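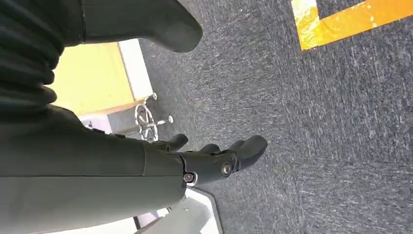 One constituency agent wrote in after the county elections that the Masanja lectern was up before the candidate had parked, and that she had stopped hiring from the hotel.

Masanja Folding Lectern, hustings model

The Masanja is a portable lectern for campaign speeches, hustings and count-night statements. It is made by Grodon and sold in the UK through Furnau, who also handle spares and repairs. It replaces the older fixed-column model, which is no longer available. Panels from the older model do not fit this one.

The lectern folds flat and goes in the boot of most hatchbacks with the seats down. One person can put it up. Open the legs until both catches click, lift the column, then slide the reading shelf on from the front. No tools are needed.

Front panel

The front panel takes a printed insert behind a clear cover. Inserts are changed by undoing the two clips at the top edge. You can print your own using the template we send with the order, or have us print them from your artwork. Please check that the imprint is on your artwork before you send it. We print what we are given and do not check it against election rules.

If several candidates are sharing the lectern at a hustings, most organisers leave the plain insert in. One is supplied.

Reading shelf

The shelf is sloped and has a raised lip, deep enough for a ring binder or a stack of cards. There are 6 height settings, marked on the back of the column so that a speaker's setting can be noted down beforehand. The lowest is intended for seated speakers. Change the height with the shelf empty.

There is a hole for a gooseneck microphone at the top of the shelf, with a rubber plug for when it is not in use. Cables run down inside the column and come out at the foot. The microphone and the reading light are sold separately.

Outdoor use

The lectern can be used outdoors in dry, still weather. The feet are hollow and can be filled with sand or water. On grass, use the pegs. It should not be left standing unattended in wind, and the reading light is for indoor use only.

Specification

Weight: 9 kg, feet empty
Height settings: 6
Finish: matt grey or matt navy
Supplied with: plain insert, carry bag, four pegs, spare clips
Guarantee: two years, parts and labour

Prices

Masanja lectern: £388
Provinitz hard case, with wheels: £204
Printed inserts: price on request

Prices include VAT. Delivery to mainland addresses is free. The Provinitz case is worth having if the lectern will travel in a van with other kit. For occasional use the carry bag is enough.

Ordering for a campaign

We can invoice a local party, a candidate or an agent. Tell us the name that should appear on the invoice when you order, as we cannot change it once the goods have gone out. Invoices are sent by email on the day of dispatch and show the lectern, case and printing on separate lines for your expenses return.

Orders for stock items leave the warehouse the next working day. Allow longer for printed inserts, especially once a poll has been called. Unused lecterns can be returned within 14 days in the original box. Printed inserts cannot be returned.

Page updated August 23, 2023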